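Stondska household handling program
Progress report to Bralta, second reporting period
Prepared by Nicanor Becerra

Status

Collection of clothes-folding recordings continued through June. We stopped for part of the month after a fault in the hand-held grippers, described below. The target for the period was 3580 accepted recordings and we will fall short of it. The revised delivery date is in the last section.

What went wrong

Operators work with a pair of grippers, one in each hand. On 17 recordings the two grippers' clocks had drifted apart during the session, so the left-hand and right-hand data did not line up. In the worst case the offset was nearly 3 seconds. A sleeve would be picked up in one stream well before the other hand had reached for it in the other.

Our upload check did not catch this. It compared start times only, and the start times were fine. The fault was found when Ojala, who train the folding policy, ran an early batch on their arm. The arm closed its left gripper on nothing and kept pulling with the right until the force limit stopped it. The garment tore along a seam. No one was inside the marked area and no one was hurt. We have still logged it as a safety incident, as the grant terms require.

Cause

The grippers sync once, when they are switched on, and after that each one keeps its own time. In short sessions the drift is too small to matter. In May we let operators run longer sessions in people's homes to cut down on setup time, and we did not retest the sync for that length. That was my decision and the retest should have come first.

We also found a loose battery contact on one gripper. It could drop power for a moment and restart the clock without ending the recording. This accounts for the worst offset but not for the others.

Actions taken

1. All affected recordings were pulled from the shared store, and Ojala confirmed they had deleted their copies.

2. The gripper with the loose contact was taken out of service. The contacts on the remaining units were checked and two were reseated.

3. Sessions are now limited to 15 minutes, with a full resync between them. The operator stops, puts both grippers down, and waits for the sync to finish before touching the next garment.

4. The upload check now compares the two streams at the start, the middle and the end of each recording. Anything out of tolerance is held for a person to look at.

5. Home sessions have restarted under the new limit. The work is the same as before: shirts and tops folded on a bed, a gripper in each hand, and the finished pieces stacked to one side. Striped fabrics stay in the set because Ila, our labeling tool, still loses the edge of the cloth on them and we need more samples. 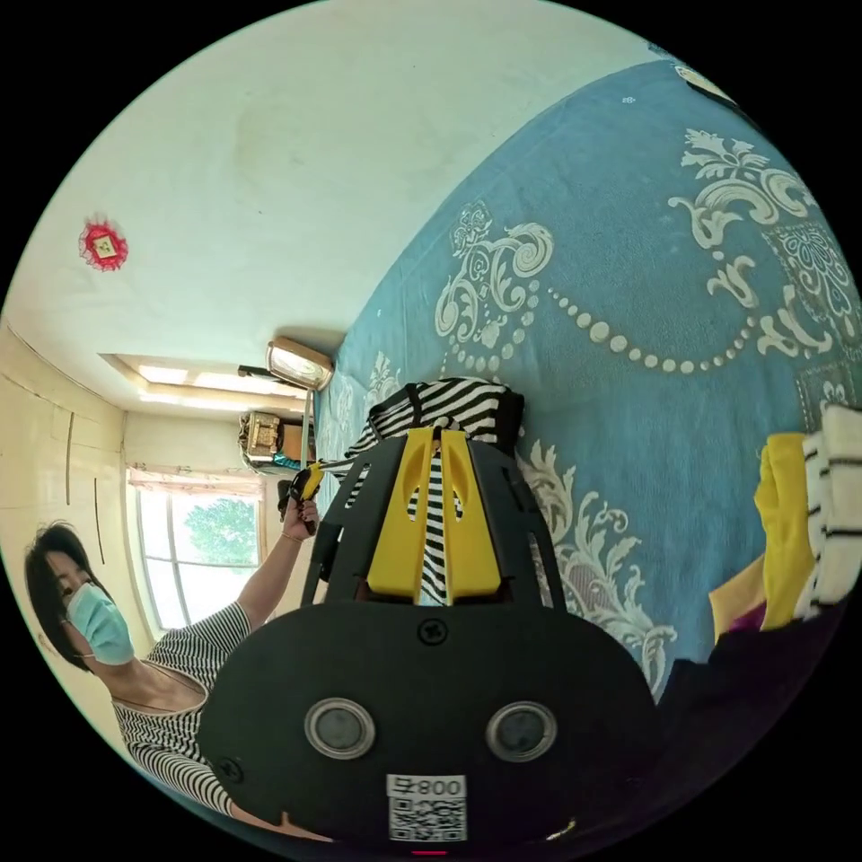 6. Ojala has lowered the force limit on its arm for all cloth work and will keep it there until a full batch has passed the new check.

Still open

We do not yet have a fix for the drift itself. A firmware change that resyncs during recording has been written but has only been run on the bench. Until it is proven, the session limit stays.

The shorter sessions slow us down. We ask Bralta to accept delivery of the full set in September in place of August. We are not asking for additional funds. Replacement battery contacts are covered by the existing equipment line.

The incident log and the list of withdrawn recordings are attached separately.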